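Soil Compaction and the Shared Lawn: Notes from Entwistle

Jan 20, 2023

Residents of the Entwistle district have written to this page on several occasions regarding the condition of shared lawns. The present entry sets out the position on soil compaction, a subject which receives less attention than watering or mowing and which deserves more.

Grass and the base of a tree.

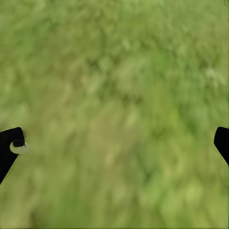
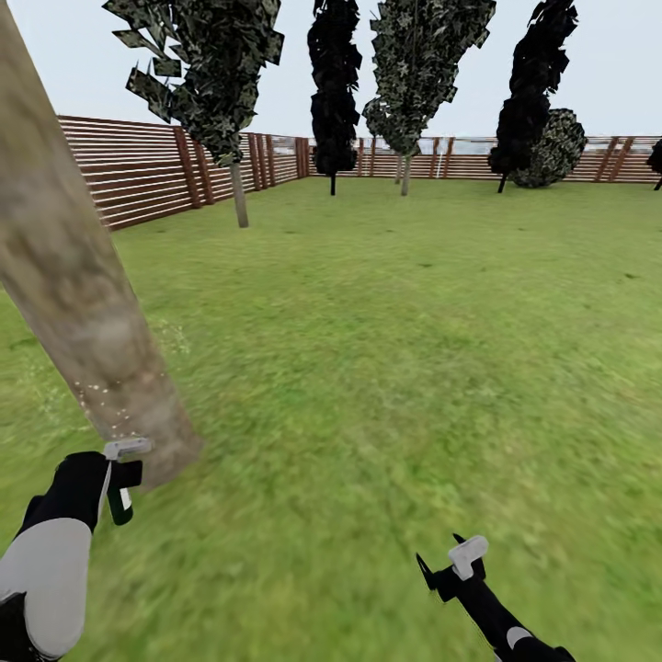
What is soil compaction? It is the pressing together of soil particles until little space remains between them for air and water, and it is most often the result of repeated foot traffic or the passage of heavy equipment over damp ground.

The lawn behind the Graritz building measures 4000 square feet and is crossed daily by residents walking to the Skirkach bus stop. The paved path adds 52 steps to the same journey. It is therefore understandable that the path is seldom chosen, and past requests to keep off the grass have had little effect. My own view, stated here in a private capacity, is that a second path should be laid along the line which people already follow.

Until such a path is approved, the ground may be improved by core aeration. This process removes small plugs of soil and leaves them on the surface to break down. It is best carried out on cool-season grass in early fall, when the soil is moist but not saturated. Treatment in June is not advised in this district, as the grass is then entering its period of greatest stress. The Graritz lawn was treated in June in two consecutive years, and the thin strip beside the bicycle racks dates from that time.

A simple test is available to any resident. A long screwdriver should pass into moist soil with moderate hand pressure. Where it stops after an inch or two, compaction is likely, although buried stone or a thick root may give the same result – several attempts in different spots are recommended.

Aerators may be hired from Treltura for a period of 24 hours. The charge is $32, with a deposit payable on collection. The machine is heavy and two persons are required to lift it from a vehicle. Sprinkler heads and shallow cables should be marked with flags beforehand. Equipment must be returned free of soil, and Treltura has in the past retained part of the deposit where this was not done.

Correspondence concerning the bicycle racks will be addressed in a separate entry.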